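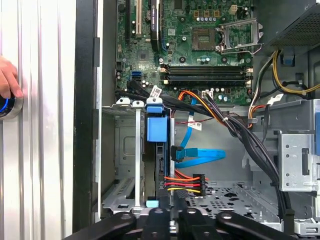 Der Automat in der Tiefgarage von Fullano nimmt Münzen, Scheine und vermutlich auch Beichten entgegen, aber keine Karte. Das erfuhr ich um halb elf Uhr abends, mit einem Mietwagen hinter mir, dessen Blinker ich nicht ausbekam, und einem freundlichen Herrn im Auto dahinter, der mir durch rhythmisches Hupen Mut machte.

Aber der Reihe nach. Wir waren im Februar für neun Tage in Norditalien, mein Mann und ich, in einer Gegend, die der Reiseführer mit »noch ursprünglich« beschreibt. Gemeint ist, dass der Bus zweimal am Tag fährt und beide Male vor dem Frühstück. Man braucht also ein Auto. Wir hatten eins gebucht, Kategorie »Kompakt oder ähnlich«, bei einer Firma namens Dal Bello, deren Schalter sich laut Bestätigung »am Flughafen« befand. Zwischen dem Flughafen und »am Flughafen« lagen dann ein Shuttlebus, ein Kreisverkehr und ein Möbelhaus.

Hinter dem Schalter saß Benedetta De Luca, so stand es auf ihrem Namensschild, und sie hatte an diesem Nachmittag offenbar schon viele Leute wie uns gesehen. Ob wir die Zusatzversicherung wollten. Nein, sagte ich, die hätten wir schon zu Hause abgeschlossen. Sie schaute mich an wie eine Ärztin, der man gerade erklärt hat, man habe die Symptome schon selbst nachgeschlagen. Dann tippte sie sehr lange. Die Kaution betrug am Ende 398 Euro mehr als im Internet, und das »oder ähnlich« war ein Lieferwagen.

Gut, kein richtiger Lieferwagen. Ein Hochdachkombi mit Schiebetüren und der Aerodynamik eines Kühlschranks. Mein Mann war begeistert. Er hat sich sofort hineingesetzt, den Sitz verstellt und verkündet, man sehe von hier oben ganz wunderbar. Das stimmte. Man sah zum Beispiel hervorragend, wie schmal die Straßen wurden.

Das Dorf, in dem unsere Wohnung lag, ist um einen Hügel gewickelt wie eine Binde um einen verstauchten Knöchel. Das Navi, das in meinem Leben schon manches angerichtet hat (ich sage nur Stilleck, der Forstweg, die Kühe), wollte uns mitten hindurchschicken. Noch 200 Meter, sagte es, dann haben Sie Ihr Ziel erreicht. Für diese 200 Meter haben wir vierzehn Minuten gebraucht. Ich bin ausgestiegen und rückwärts vor dem Auto hergegangen, habe gewinkt und die Spiegel eingeklappt, erst unsere und dann den eines geparkten Fiat, dessen Besitzerin mir dabei vom Balkon aus zusah. Sie hieß Natalina Serra und war, wie wir kurz darauf feststellten, unsere Vermieterin.

Sie hat kein Wort über den Spiegel verloren. Sie hat uns Suppe gegeben. Dann hat sie mit einem Kugelschreiber auf die Rückseite einer Stromrechnung gemalt, wo man in diesem Ort fahren darf, und das war im Wesentlichen ein Kreis außen herum mit einem dicken Kreuz in der Mitte. Unten am Rand stand »parcheggio«, dreimal unterstrichen.

Von da an stand das Auto auf dem parcheggio und wir trugen alles den Berg hinauf. Wasser, Wein, Kartoffeln, einmal eine Melone, die mein Mann im Februar unbedingt haben musste und die auch so schmeckte. Nach drei Tagen kannte ich jede Stufe. Nach fünf Tagen grüßte mich der Hund vom Tabakladen.

Nach Fullano sind wir eigentlich nur wegen des Käses gefahren. Der Markt war schon vorbei, als wir ankamen, dafür gab es ein Lokal mit sechs Tischen und einer Speisekarte, die aus dem Wirt bestand. Er kam, er zählte auf, wir nickten. Ich habe mindestens zwei Dinge gegessen, die ich bis heute nicht benennen kann, und eins davon würde ich sofort wieder bestellen, wenn ich wüsste, wie. Gegen zehn standen wir satt und ein bisschen selig auf der Piazza und suchten den Eingang zur Tiefgarage. Der Eingang, durch den wir gekommen waren, hatte jetzt ein Gitter.

Es gibt einen zweiten. Er liegt hinter der Kirche, neben den Altglascontainern, und man erkennt ihn daran, dass er nach gar nichts aussieht. Unten dann also der Automat. Mein Mann hatte einen Fünfziger, den der Automat achtmal wieder ausspuckte, jedes Mal etwas faltiger. Ich hatte Kleingeld, aber nicht genug, und bin mit der flachen Hand unter den Beifahrersitz gefahren. Wer immer den Wagen vor uns gemietet hatte: Danke für die zwei Euro und entschuldigen Sie, dass ich das Bonbon weggeworfen habe.

Der hupende Herr ist schließlich ausgestiegen. Ich hatte mir schon einen italienischen Satz zurechtgelegt, der im Kern aus »scusi« bestand, aber er ging wortlos an mir vorbei, strich den Fünfziger an der Betonkante glatt, steckte ihn verkehrt herum hinein und drückte auf den grünen Knopf. Der Automat nahm ihn und gab das Wechselgeld in Zehn-Cent-Stücken heraus. Das dauerte. Wir standen zu dritt davor und hörten zu.

Die Rückgabe bei Dal Bello verlief dagegen so schnell, dass ich misstrauisch wurde. Ein junger Mann ging einmal um den Wagen, machte Fotos von allen vier Felgen und nickte. Dann fragte er, ob der Blinker immer so sei. Ja, sagte mein Mann. Er nickte wieder und schrieb etwas auf. Die Kaution ist noch nicht zurück, ich halte euch auf dem Laufenden.

Im Herbst wollen wir nach Prellholm, da gibt es einen Bahnhof. Mein Mann hat sich trotzdem schon nach Hochdachkombis erkundigt. Falls jemand von euch dort oben war und weiß, ob man am Automaten mit Karte zahlen kann, bitte in die Kommentare. Ich habe noch eine Socke voller Zehn-Cent-Stücke, aber die nehmen sie da vermutlich nicht.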